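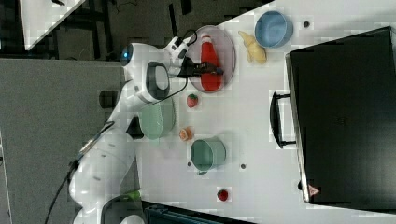

Photo : Juniper Ridgeway / projet Trasness

Figure 3. Table de dînette du site de Tarnholm : vaisselle, aliments factices et four jouet sur plateau blanc.

3.2 Matériel et disposition

Le corpus Trasness réunit 248 dispositions de table, relevées dans deux salles, Tarnholm et Saarinen. La table de la figure 3 relève de la série « repas mêlé », où la vaisselle de service, les aliments et l'appareil de cuisson partagent une même surface sans zone attribuée. Les assiettes y sont de teinte pâle ; les fraises et la bouteille de ketchup, rouges, s'en détachent nettement. Nous avons retenu ce contraste pour toute la série, car les essais préliminaires menés avec de la vaisselle foncée avaient donné des annotations moins concordantes.

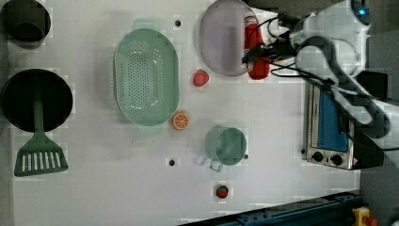 L'annotation distingue le contenant, l'aliment et l'ustensile. La passoire et la poêle sont codées comme contenants, y compris lorsqu'elles sont vides ; la spatule est codée comme ustensile, même posée en travers d'un récipient. Un aliment en contact direct avec le plateau reçoit le code « hors contenant ». Sur les 248 dispositions, 165 comportent au moins un aliment ainsi codé. La moitié d'orange pose un problème particulier : certains annotateurs la rangent parmi les fruits entiers, d'autres parmi les portions. Nous suivons ici la grille de Drollen, qui en fait une portion.
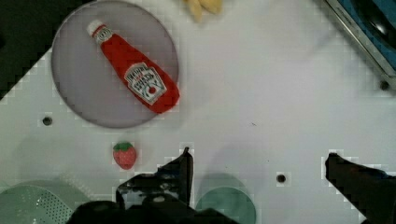 Le cas du condiment a été traité à part. Une bouteille couchée sur une assiette n'est pas un aliment servi, mais la relation spatiale est la même ; elle est donc notée « sur assiette, non servi ». Les débordements au-delà du bord sont admis. Ce code figure dans 157 dispositions et sera repris en 4.1.

Catégorie : Culture matérielle > Jeu et alimentation

Contact | © Projet Trasness | Haut de page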